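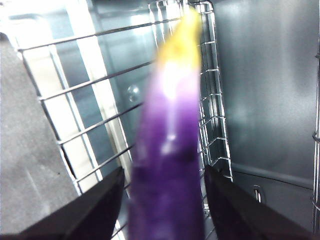
Drevport, 29 January 2026

Dye kitchen, small kettle. Continuing the fade skeins for the Dillent order. Seija Kuusisto on the kettle in the morning, me on weighing and rinsing, then the other way after lunch.

Where we left it: the fall samples from September looked fine on the card and bad in the skein. The card only shows a few wraps, so a fade looks smooth on it when the yarn itself has a hard line at the dip mark. Dillent sent the card back with "yes, this" written on it and we have been trying to get the yarn to agree with the card ever since.

Yarn is the Mustonen worsted, undyed, lot 679. Dry weight of the batch 415 grams on the good scale, after it sat in the room overnight. I did not weigh it straight out of the bag this time. The storeroom is damp right now and the last batch read heavy, which threw off the dye percentages, and we blamed the dye for a while before Seija reweighed a leftover skein.

Ties: figure-eight, loose, in cotton. The tight ties on the last batch left pale rings. Loose ones let the strands shift a little when lifted, but I would take a bit of tangling over rings. Winding took longer as a result. I also moved the ties away from the part of the skein that sits at the change from violet to lavender, so any mark falls in the solid color.

Soak: plain warm water with a few drops of the wool soap, left until the skeins sank on their own. No pushing down. One skein had a dry core last time and you could find it with your thumb after dyeing, a chalky spot near the tie. Checked all of them by squeezing before they went in.

Color order, as agreed: yellow end first, then the pale band kept out of everything, then lavender, then the deep violet last. Seija wanted to try it dark end first. The trouble there is bleed. When the skein is hung with the violet up, anything loose runs down through the pale band and you have lost it. With the violet down, the loose dye drips back into the kettle. So yellow first, rinsed and fixed completely, then turned over and the yellow end tied up out of the way.

The pale band is the hard part. Yellow and violet are close to opposites, and where they meet in wet wool you get brown. An eggplant manages the same trip, violet to lavender to almost white to yellow, with no mud anywhere in it. For us the band has to be dry enough not to wick and wet enough not to felt differently from the rest of the skein. Last batch it was too wet. Today we spun the skeins after the yellow rinse and again just before the violet, and held the band in a strip of folded towel while lowering.

Dye: Druneo violet and Druneo yellow, both from stock solution. The violet stock was made up before the holidays and had a skin of undissolved powder at the bottom of the jar. I warmed the jar in a pan of hot water and shook it until a drop on filter paper spread clean. It took several tries. If the drop has a dark dot in the middle it isn't ready. We should date the jars. There are jars on the shelf with no date and one with no name, and I have put that one on the floor by the sink until somebody claims it.

Yellow bath: no problems. Cleared quickly, water nearly colorless at the end. The yellow on this lot is warmer than on the September lot. I put both side by side at the window and again under the bench lamp, and the difference shows in both lights. It could be the base, as the new lot looks creamier before dyeing. Asked Mustonen whether the fleece source changed. No answer yet. Dillent may not care, but I would like to know before we dye the rest.

Violet bath: started lukewarm with the skeins hanging on the rod, lowest part only. Raised the heat slowly. Held at 95 C for the deep end. At each lift we pulled the rod up a notch so the upper part of the color spent less time in the bath. This is the opposite of what we did before, when we lowered the skeins step by step into a bath that was already hot. The hot bath was giving us the line. Wool grabs the dye the moment it touches water at that temperature and you can't move the edge afterward.

Seija's idea, and it worked better than anything else we have tried: rock the rod slightly the whole time, so the water level on the yarn is never in one place. Just a small tilt left and right. It is dull work and hard on the wrists. The bath took nearly 2 hours from lukewarm to clear, and you can't leave it. We took turns. If we go to the big kettle we will need some other way to do this, maybe raising and lowering the water with the drain valve and a jug. Not tested.

Acid: added in portions, away from the yarn, with the rod lifted out each time. On the second addition I was too quick putting the rod back and there is a darker patch on the outer strands of one skein, low down. It is in the deepest part of the violet and I doubt anyone will see it once it's knitted, but I have tagged the skein and it should stay here as the shop sample and not go in the order.

Mottling: the deep end is not perfectly even on any of them. There are darker areas toward the bottom, going close to indigo. Seija likes it. I like it too, but the card Dillent approved is flat in that area, so I will send a photo and a short length before we call it done. If they want it flat, we need leveling agent and a longer climb to temperature, and I would want to test that on one skein first. Leveling agent made the lavender go dull in an earlier trial (see the brown notebook, near the back, the page with the coffee ring).

Lavender: good. This is the first batch where I would call it a fade and mean it. Held up at arm's length there is no line. Up close, on the strands at the outside of the skein, you can find a slight step if you go looking. The inside strands are smoother than the outside ones. I would have guessed the reverse.

Cooling: left in the pot with the lid off until hand-warm. Seija wanted to lift them out hot to save time and I said no, mostly from memory of the felted ones. We could try it with a single skein when there is a spare. The pot takes a long time to cool and it blocks the burner, so if lifting hot turns out to be harmless that would be worth knowing.

Rinse: violet end down, always. Water the same temperature as the yarn. First rinse had some color, second had very little, third clear. No violet in the pale band on any skein that I could see wet. Will look again dry. Pale areas fool you when wet.

Pressed a white cotton rag to the band and to the yellow after the last rinse. Rag stayed white from the yellow. From the band, a very faint pink-gray on one skein only, the same one with the dark patch. Another reason to keep it here.

Hanging: on the rack by the back door, violet down, not touching each other. Please do not turn them. The heater on that side is off on purpose – dripping slowly is fine and I don't want one side of the rack drying ahead of the other.

Things used up or nearly so: wool soap is low. pH strips, last sleeve open. The long rubber gloves have a hole in the left thumb, and I have a violet thumb. The good towel is now a dye towel.

Not settled:

Whether the yellow is close enough to the September yellow. Needs dry yarn and daylight.

Whether Dillent accepts the mottled deep end.

Big kettle or several small batches. Small batches will match each other less well, but we know how to do them. Seija thinks the big kettle can be done with two people and the drain valve. I think the valve is too coarse and will drop the level in jumps. We can fill it with plain water and time it without wasting any yarn.

Price. The rocking adds a lot of hours that were not in the quote. I have written the hours on the inside of the job folder.

Next: check the skeins dry, reskein loosely, cut the short length from the tagged skein, photograph by the window. Wash test on a knitted swatch, cold and then warm, with a white strand knitted across the violet and another across the band. Seija is knitting the swatch at home tonight from last batch's yarn so we at least have something to compare with.

Added later: back in to switch off the extractor. Skeins still dripping a little at the violet end, drips clear. The band looks clean under the bench lamp, and a shade whiter than it did in the sink. Left them alone.

Last updated: same evening, after the extractor check

Recent entries
Scouring the Mustonen lot, and how damp is too damp
Pale rings at the ties
Druneo violet: stock solution and the filter paper drop
Dillent fade card, first and second versions
Drain valve on the big kettle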